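Hirnero Chores, release 3

Can machines put laundry away yet? Not reliably. This set holds 281 clips of bedroom work, recorded with hand-held grippers, for training and testing two-arm policies.

Tasks
- Fold a garment on a bed
- Straighten bedding

Known gaps
- Dark cloth on patterned sheets is hard – folds lose their edges.

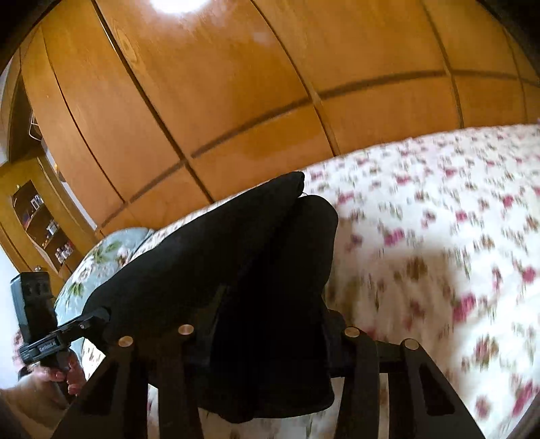

License
Research use only. Cite as Hirnero Chores, Ziltik, 2026-06-27.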